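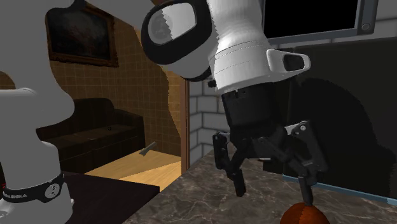 Plan de travail en hêtre : huile ou vernis ?

Forum > Cuisine et salle de bains > Plans de travail
Sujet ouvert le 14 décembre 2023

marcassin38
Bonjour à tous,
Je refais ma cuisine et j'ai commandé un plan en hêtre massif lamellé-collé, modèle Vatmont, épaisseur 38 mm. Il est livré brut. Le vendeur me pousse à prendre l'huile de la même marque, mon beau-frère ne jure que par le vernis polyuréthane deux composants. Je cuisine tous les jours, deux enfants, évier à encastrer par le dessus. J'ai lu beaucoup de choses contradictoires. Qu'est-ce que vous feriez ?
Budget total de la cuisine 800 euros hors électroménager, donc je ne peux pas me permettre de refaire le plan dans deux ans.

tilleul_bleu
Huile, sans hésiter. J'ai le même genre de plan depuis cinq ans. Trois couches au départ, ensuite une couche deux fois par an. Quand il y a une tache je ponce au grain 180 puis 240 à l'endroit de la tache, je remets de l'huile et on ne voit plus rien. Avec un vernis vous devez reprendre toute la surface.

ponceuse_en_rade
Pas d'accord. L'huile c'est très bien tant qu'on s'en occupe. La plupart des gens le font la première année et puis oublient. Au bout d'un moment le bois grise autour de l'évier et là il faut poncer profond. J'ai verni le mien, deux composants, mat, et je passe l'éponge dessus, point. Deux enfants aussi.

tilleul_bleu
@ponceuse_en_rade et le jour où quelqu'un pose une casserole brûlante dessus ?

ponceuse_en_rade
On met un dessous-de-plat. Sur du bois huilé aussi ça marque, une casserole brûlante.

marcassin38
Merci pour les réponses. Question bête : est-ce qu'il faut aussi traiter le dessous ? Il sera posé sur les caissons, personne ne le verra.

gouttiere
Oui, il faut. C'est l'erreur classique. Si une seule face est protégée, l'autre prend l'humidité et le plan se met en tuile. Il faut faire le dessous, les chants et surtout la découpe de l'évier. Pour la découpe, ce qui compte c'est le bois de bout, il boit énormément. J'y mets cinq couches, à une journée d'intervalle. Et au-dessus du lave-vaisselle il faut coller un film pare-vapeur, la bande alu autocollante du commerce suffit.

marcassin38
Je n'avais pas pensé au lave-vaisselle. Le mien est juste à côté de l'évier.

gouttiere
C'est le cas chez presque tout le monde. Collez la bande sous le plan, en débordant de quelques centimètres de chaque côté.

lampadaire
Je vais mettre tout le monde d'accord : prenez du stratifié. Chez Protberg il y a des décors bois corrects, ça ne demande aucun entretien et c'est moins cher que le massif.

tilleul_bleu
Il a déjà commandé le massif.

lampadaire
Une commande ça s'annule. Je donne mon avis, j'ai eu du massif pendant trois ans et je n'en veux plus.

copeau_sec
Il y a une solution intermédiaire dont on ne parle pas assez, c'est l'huile-cire dure. J'utilise la Tautahi incolore mat. Ça sature moins le bois qu'une huile simple mais ça reste réparable localement, à condition de bien égrener avant. Le pot n'est pas donné, mais il en reste toujours pour l'entretien. Deux couches très fines, au pad blanc, et on essuie l'excédent au bout de dix minutes. Si on en met trop, ça poisse et ça ne sèche pas.
Attention aux chiffons imbibés, il faut les étaler à plat dehors ou les mettre dans l'eau. En boule dans une poubelle ils peuvent prendre feu tout seuls.

ponceuse_en_rade
L'huile-cire je veux bien, c'est plus sérieux que l'huile nue. Mais autour de la mitigeur l'eau stagne et au bout d'un moment ça noircit quand même. Le hêtre est un mauvais bois pour un coin évier, il bouge beaucoup et il noircit vite. Du chêne aurait été mieux, et encore, avec les tanins et les boîtes de conserve...

copeau_sec
LE mitigeur :)
Pour le noir, l'acide oxalique marche bien. Gants, lunettes, rinçage abondant, séchage complet avant de remettre de l'huile-cire.

marcassin38
Je pense partir sur l'huile-cire alors. Le plan fait 3 m de long. Je dois le fixer comment ? Les caissons sont des Pillholm, il y a des traverses avec des trous déjà percés.

gouttiere
Surtout pas de vis serrées dans des trous ronds au diamètre. Le bois travaille dans la largeur. Devant vous vissez normalement, à l'arrière vous faites des trous oblongs de 10 mm avec des rondelles larges. Laissez 3 mm contre le mur, le joint ou la crédence cachera l'espace. Sur les Pillholm les trous d'origine sont trop justes, je les ai repris à la mèche.

tilleul_bleu
Et laissez-le s'acclimater dans la pièce avant la pose, à plat sur des tasseaux, l'air doit passer dessous. Une semaine minimum. En décembre avec le chauffage c'est important.

lampadaire
Vous voyez le travail que ça représente. Je dis ça, je ne dis rien.

ponceuse_en_rade
@lampadaire pour une fois on est d'accord sur le constat. Mais un stratifié qui prend l'eau par la découpe, il gonfle et il est bon à jeter. Un massif, même abîmé, ça se reponce.

marcassin38
Bon, je résume ce que je vais faire : une semaine sur tasseaux, découpe de l'évier, égrenage, huile-cire sur toutes les faces avec des couches en plus sur la découpe, bande alu côté lave-vaisselle, trous oblongs à l'arrière. Pour le joint d'évier, silicone sanitaire ou polymère ?

gouttiere
Polymère MS pour moi. Le silicone accroche mal sur une surface huilée. Attendez que la finition soit bien dure avant de coller, comptez dix jours.

copeau_sec
Pareil, et dégraissez à l'alcool à l'endroit du joint.

marcassin38
Noté. Je reviendrai poster après la pose.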